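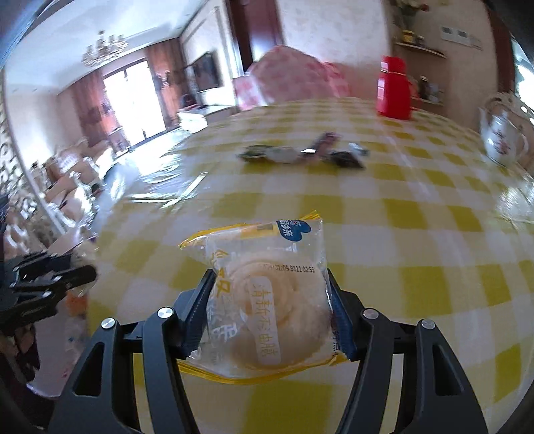

Nirmont has opened orders for a handheld gripper kit aimed at teams that record household tasks to train robot arms. The kit, called the Trultus, went on sale this month and is sold in pairs, one unit for each hand.

Each unit has two black fingers driven by a trigger in the handle, with ridged pads that close on an object from both sides. A camera mounted on the tool records what the fingers are doing. The operator carries no backpack or cables, and recordings are stored in the handle until they are copied to a computer.

Nirmont said the new version was designed with light packaging in mind. Wrapped snacks, such as a single pastry in a clear plastic packet, have been a weak point for earlier tools of this type. The film is slippery and reflects light from windows, and a hard squeeze can crush what is inside. The pads on the Trultus are softer than those on the company's previous model, and the trigger now has a longer travel so that operators can close the fingers more slowly.

A pair costs $1000, including two batteries, a charger and a carrying case. Replacement pads are sold separately. The company is quoting a delivery time of about 28 days for new orders.

Trenov, a service company that collects recordings in private homes, has been using the kit ahead of the launch. Its operators work at ordinary dining tables and kitchen counters with whatever the household has out – food packets, flasks, teapots – and do not clear the room first. Trenov said in a statement that the longer trigger travel had cut the number of dropped packets, but that operators needed a few sessions to get used to it. It also said the handle becomes tiring toward the end of a long shift and that it would like a lighter battery.

Training material for new operators was prepared by Thái, a small studio that also wrote the software for checking recordings. The software marks clips in which the fingers leave the camera's view or the image is too blurred to use. It is included with the kit for the first year. Nirmont has not announced a price for later years.

The previous model will stay on sale while stock lasts, and its owners will be able to fit the new pads with an adapter. Nirmont expects to ship the adapter in September.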